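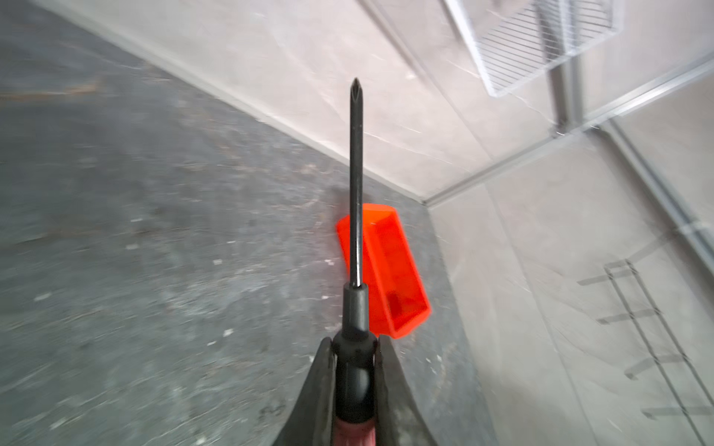 Gripper Trials at Ernport — Frequently Asked Questions

What are you comparing?
Finger shapes, mostly. The Virkus set is curved and closes into a wide V. The Alarcón set is flat and parallel. We love them both, for different jobs!

Which is better for a screwdriver?
Curved, so far. They wrap the handle and leave the shaft and Phillips tip clear, so the wrist camera gets a great look at the point. We've logged 302 screwdriver picks and want plenty more.

Why two arms?
Each one carries its own gripper and camera, so we can try a change on one side and leave the other alone. Both hang over the same dark floor — handy when you're tuning exposure.

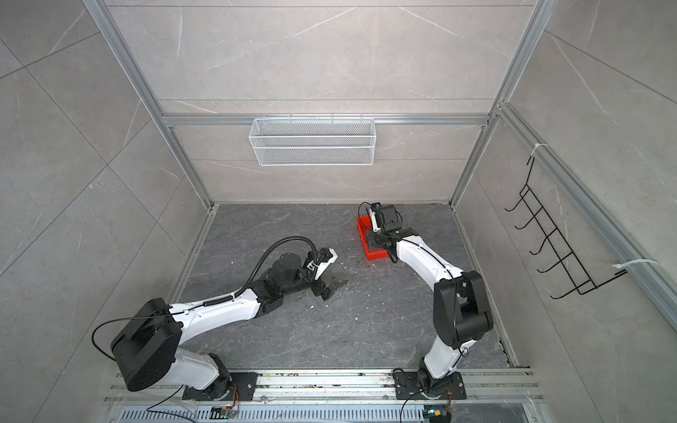

Can the gripper reach inside a box?
Yes, and it's our favorite test. The red one is small with raised walls, so there isn't much room for error. Give the approach about 40 tries before you judge it.

Which controller do you run?
Osent, release 7. We switched in December and the motion got noticeably smoother.

Can I send in my own fingers?
Please do! Write to the Ernport bench first with your bolt pattern.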